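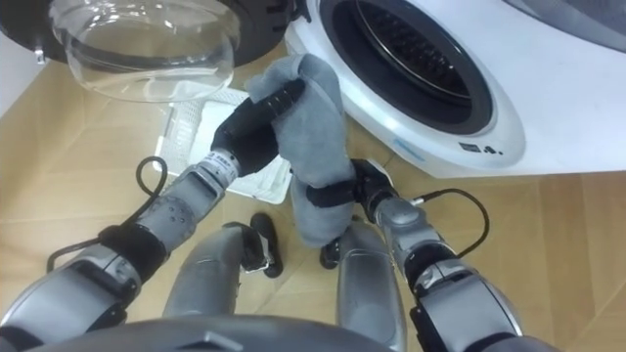

Harmont Folding Drying Rack, three months in

I bought the Harmont in February, after the old rack gave up one of its legs under a wet bathrobe. It cost $91, a lot of money for some bars to hang socks on, and I spent an evening trying to talk myself into the $60 one from Osari. The Osari had a review with a photo of it lying on its side like a shot deer. I paid the extra.

What you get

A flat carton, one rack already in one piece, two fold-out wings, a bag of rubber feet, and a leaflet in which a smiling outline of a person opens the rack with one finger. I used both hands and a knee. It has loosened up since then, and now it opens the way a decent ironing board does, with one groan and a click.

The feet are not fitted at the factory. You push them on yourself, and they do not want to go. A minute in hot water helps. I found this out from the back of the leaflet, after the fourth foot.

Drying things on it

The bars are set wider apart than on any rack I've owned, and this is the main reason to buy it. Jeans dry overnight in my apartment if the window is open a crack. On the old one they took until the following evening and smelled like a boathouse.

A full load fits if you plan. I don't plan, so most of a load fits and the rest goes on the doors. Double sheets have to be folded over both wings, which turns the whole thing into a tent and blocks the way to the bathroom. My neighbor Pirjo Heiskanen, who lent me her rack while I was between racks and has opinions, told me to hang sheets by the long edge and move them once after dinner. She was right and I have let her know it as little as possible.

The wings hold up well with shirts. They sag with towels. Put the towels in the middle and save yourself the worry.

Where it annoys me

The locking catch is on the inside of the left wing, so when the rack is full you have to reach through your own underwear to fold it. Somebody drew that and somebody else approved it.

The sock clips are useless. There are twelve, they hang off the end on a little rail, and they grip a sock about as firmly as a handshake from a banker. I took the rail off and it now lives in the drawer with the other things I am keeping in case.

Folded up, it's slim enough to go behind a door. It won't stand there by itself, though. Mine slid down the wall at 2 a.m. in the first week, and I now keep it in place with a shoe.

Against the others

Before ordering I tried the Zasari tower at a friend's place. It takes up less floor and everything on the bottom tier stays damp. The heated one from Jitpraphai is $274, or $171 without the cover, and if I had a baby or a rowing team I'd think about it. For one person and a cat it seems like a lot of cord.

Would I buy it again

Yes, with some grumbling. Four stars, and the missing one is for the catch. I'll update this if a leg goes.

Posted May 14, 2025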